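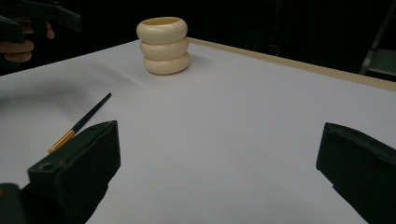 Dostcombe Craft Swap, questions we keep getting. Read this first pls, then email if you're still stuck. The swap is a table sale without the money: you bring craft stuff you don't use, you get tokens, you spend tokens on other people's stuff. Small is fine. Three cream rings and a thin paintbrush, say, that's a perfectly good thing to bring. Next one is in January, Duda Hall, doors 10 am.

Do I have to book?
No. Just turn up. Tables are booked though, see below.

How do tokens work?
One item or bundle = one token. Big things (sewing machines, looms) = 18 tokens, fixed, no haggling. Tokens don't expire. Lost ones can't be replaced, sorry.

What can I bring?
Yarn, fabric, beads, paint, paper, tools, books, half-finished kits if all the parts are in the bag. Clean please. Label anything that isn't obvious.

What can't I bring?
Solvents, spray cans, anything with mold, open resin. No knives without a cover. No clothes unless it's fabric for cutting up, we tried it once and got more than 400 T-shirts.

Can I have my own table?
Yes, 60 inches wide, one chair. Ask Neelam Uniyal, she keeps the list. Goes fast. If you can't make it tell her the night before so somebody else gets it.

Can I pay cash instead?
No cash at the swap itself. Tea and cake is cash only, no cards, bring change.

Are kids ok?
Yes, with a grown up. Beading corner in the small room untill noon. Madhu Kushwaha runs it.

Parking?
Hall lot is tiny. Use Flotau Street, then it's a five minute walk. Unload at the side door before 9:30, then move your car.

What happens to leftovers?
Take yours home if you want it. Whatever's on the tables at 3 pm goes to the after school club at Lurkura. Please don't leave bags outside the hall after.

Is there a limit?
100 items per person. Ask Tarun if you're clearing out a whole studio, he can do a pickup the week before.

Can I sell my own finished work?
Not at this one. The spring fair is for that, seperate form, ready in a few weeks.

Dogs?
Only assistance dogs. Hall's rule.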